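Thaler School of Management Names Demetrio Cuesta to Lead Evening MBA

Sunday, November 11, 2018

The Thaler School of Management has appointed Demetrio Cuesta as director of its evening MBA program. He takes over from Lambros Tzavaras, who is returning to full-time teaching after two terms in the post.

Cuesta joined the school as a lecturer in operations and has taught the core course in supply planning to both day and evening students. Before that he worked in purchasing at Idard, a maker of commercial kitchen fittings, and earned his own MBA at night.

“I sat in those seats after a full day of work, and I remember what helped and what didn't,” Cuesta said. “The first thing I want to look at is the schedule. Students with families have asked for it to be easier to plan around, and they are right.”

The evening program enrolled 43 new students this fall. Thaler counts 2,849 graduates across all of its degree programs, many of them still working in the region.

Tzavaras will teach business ethics and a new elective on family-owned companies – a subject he has written on for years.

“Demetrio knows the program from both sides of the desk,” Tzavaras said. “I'm glad to hand it to him, and I'm glad to be going back to the classroom.” 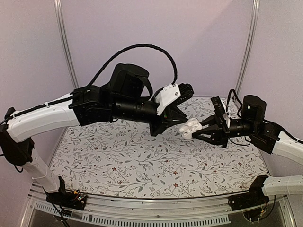
Wukar Fellowships

The school will also offer up to three Wukar Fellowships for evening students entering next year. Each covers two years of tuition. Applicants must be employed full time and have a letter of support from a current or former manager. Applications close in April.

Information Session

Cuesta will meet with prospective students in Patska Hall before the winter break. The date and time will be posted on the admissions page. Registration is free, and current students are welcome to attend.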